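Home & Repair Help > Furniture and Finishes > Tables

Glass top over a wood dining table: rings of trapped moisture and a cloudy patch under the glass

Asked by Sohail Bajwa
January 30, 2022
3 answers

I have a round dining table with a wood top and a loose sheet of glass resting directly on it. The glass was cut to match the tabletop when the table was new, before I owned it. It is 8 mm thick with a polished edge. There are no spacers of any kind between the glass and the wood.

Two problems.

First, when a hot dish is put on the glass, even with a trivet, a foggy area shows up on the underside. It usually clears overnight. Last week one did not clear and I now have a whitish patch, a little larger than a saucer. I cannot tell if it is on the glass or in the finish.

Second, in some places the glass seems to be sticking to the wood. When I press near the edge there is a wet-looking area that spreads and then shrinks back when I let go. Where it is stuck the color looks darker than the rest.

What I have tried so far: wiping the top with glass cleaner (no change), a hair dryer on low from above for 20 minutes (the fog got smaller, the white patch did not), and leaving the room at a lower humidity for a few days. I have not lifted the glass. It is heavy and I live alone.

Questions:
1. Is the white patch likely to be in the finish, and can it be fixed without refinishing the top?
2. How do I get the glass off where it is stuck without pulling up finish?
3. Should I put something between the glass and the wood afterward, and if so, what?

I do not know what the finish is. The underside of the table has a paper label that says Wirimby and nothing else useful. Household is in Zelldale, so cold dry winters and sticky summers.

Comments on the question:

Does the patch move when you slide the glass a little? That would answer the first part.

Sohail Bajwa: I can't slide it by myself in the stuck direction. I will try with help.

Answer 1 (accepted)
Ysaline Pichon

I repaired furniture finishes for a living until a few years ago and glass tops were a regular part of it. Taking your questions slightly out of order.

What the wet look is

Glass laid on a finished surface touches it at high spots and leaves a very thin air gap everywhere else. Where the two surfaces are in full contact, the light no longer reflects off the back of the glass and the wood under it looks darker. The trade calls this wet-out. It does not by itself mean there is water. If the area grows when you press and shrinks when you release, the surfaces are just being pushed together. If it stays the same size whatever you do, the finish has either softened and bonded to the glass or there is liquid in there.

Lacquer is the usual one to bond. Older nitrocellulose lacquer stays a little soft for its whole life, and a heavy sheet of glass on it in a warm room will print, and then stick. Polyurethane and the catalyzed finishes used on most factory tables are much less likely to do it.

What the white patch is

Moisture in the finish, most likely. Heat drives water vapor into the top layer of film, it scatters light, and you get a white or gray bloom. With a glass cover the vapor has no way out, so it sits there much longer than it would on a bare table. The other possibility is a mineral film on the underside of the glass, left by spilled water that crept in from the edge and dried. You will know when the glass is off.

If you are comparing your table with others, do it in daylight and from a low angle, with the room lights off. Overhead lamps reflect in the top of the glass and hide what is going on underneath. A dark top makes bloom easy to see and a busy pattern makes it hard, so a patch that looks small over a printed or carved design can be bigger than you think. Compare the look of a dark patterned top like this:
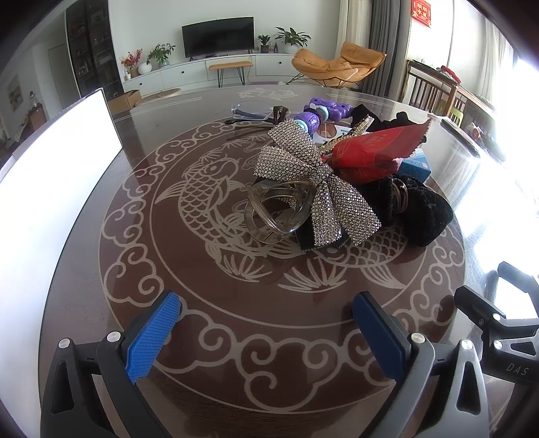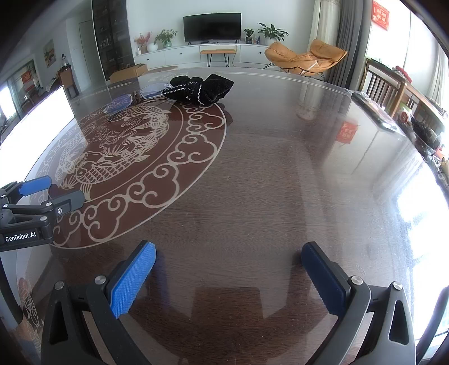

Getting the glass off

Two people, minimum. Glass of that thickness weighs 20 kg per square meter, so you can work out your own load from the diameter. Wear gloves with a rubberized palm. Clear a place to put it first: a folded blanket on the floor against a wall, glass standing on its edge, leaning at a slight angle. Do not lay it flat on a hard floor.

1. Warm the room to normal temperature and leave it there for a day. Cold lacquer is brittle and will chip.
2. Try to rotate the glass a few degrees. On a round table this is easier than sliding and it puts the load in shear, which a weak bond does not resist well.
3. If it will not rotate, take a length of unwaxed dental floss or light fishing line, work it in from the edge, and saw gently toward the stuck area. One person at each end of the line. Keep it tight against the glass.
4. Do not pry with a putty knife or anything else metal. A chip in the edge of the glass is where a crack starts.
5. Do not flood the gap with solvent or mineral spirits. I have seen this recommended. It may work on polyurethane. On an unknown finish it is a gamble and there is no way to wipe it off once it is under there.
6. Once the glass is free, lift one side first to let air in, then lift straight up.

If one spot refuses to release, stop and call someone. A bonded area of lacquer will come off with the glass and you will have bare wood.

Fixing the patch

Leave the table uncovered for at least a week. A lot of bloom clears without help. If it does not, identify the finish before you do anything else. Pick a spot on the underside of the apron and touch it with a cotton swab dipped in denatured alcohol. Tacky right away means shellac. No effect, then try lacquer thinner on another spot: softening means lacquer. No effect from either means polyurethane or a catalyzed finish.

For lacquer, a very light pass with a blush remover spray usually takes it out. Two light coats, not one heavy one. For polyurethane, try fine rottenstone and paraffin oil on a felt pad, with the grain. If there is a printed or painted design on the top, do not abrade anything until you know how much clear coat is over it. On some imported tables it is very thin.

Putting it back

Use clear bumpers. They should be soft, non-staining, and thin, 1 to 2 mm. Vinyl ones can react with lacquer, so ask for polyurethane or silicone-free acrylic. Put one near the edge every 35 cm along the circumference and a few toward the center, so that the sheet does not sag and touch. The gap lets vapor out. It also lets crumbs in, and you will need to lift the glass and clean under it once or twice a year. I do mine in March when the heat goes off.

You lose a little of the flat look with spacers. From a chair you can see the gap at the edge if you look for it.

One more item. Wait until the finish is fully dry before the glass goes back on. After any solvent work I would leave it for three weeks -- longer if you can still smell anything.

Comments on this answer:

Sohail Bajwa: Thank you. Rotated it with my neighbor this afternoon and it came free on the second try. The patch is in the finish. Underside of the glass was clean except for a gray haze near the edge, which wiped off. Alcohol did nothing. Will try the thinner tomorrow.

Ysaline Pichon: Good. Leave it alone for the week first, even if the test says lacquer.

Is the weight figure right? I thought glass was heavier than that.

Ysaline Pichon: Density is 2.5, so 2.5 kg per square meter for each millimeter of thickness. Times 8.

Answer 2

Just use mayonnaise. Put it on the white spot, leave it overnight and wipe it off. My mother did this with all her tables and they looked fine. You can also use toothpaste, but not the gel kind.

Comments on this answer:

The oil in the mayonnaise sometimes hides the bloom for a while. Petroleum jelly does the same with less smell. Toothpaste is an abrasive and will leave a dull spot on a gloss finish.

Worked on mine.

Answer 3

The answer above covers the finish. I will add something on the glass, which I cut for a living.

Check if yours is tempered. Look for a small etched mark near the edge, often hard to see. If there is no mark, assume it is plain annealed glass. Annealed glass does not like hot dishes. A pan out of a hot oven can crack it even through a thin trivet, and the difference in temperature across the sheet matters more than how hot the pan is. Use a cork trivet at least as thick as your finger and keep it away from the edge.

If you replace it, tempered glass cannot be trimmed afterward, so the template has to be right. Trace the tabletop on kraft paper, do not just measure the diameter. Wood tops move across the grain and are often out of round by a few millimeters. The shop I use, Vasseur, charged 150 for a polished tempered round last year, a bit under four feet across. Zetidis quoted more and wanted a longer lead time. Prices have gone up since.

I do not agree on bumpers toward the center. With thick glass on a small table you only need them near the edge, and the center ones show. On a big table, yes.

Comments on this answer:

Ysaline Pichon: It depends on the diameter. The thinner the glass, the more you need support in the middle. I would put at least one there if the wood is crowned at all.

Can you temper a sheet that has already been cut and polished? Asking for a desk.

Yes, if it is plain glass, but most shops will not take in a used sheet. Scratches can make it break in the oven.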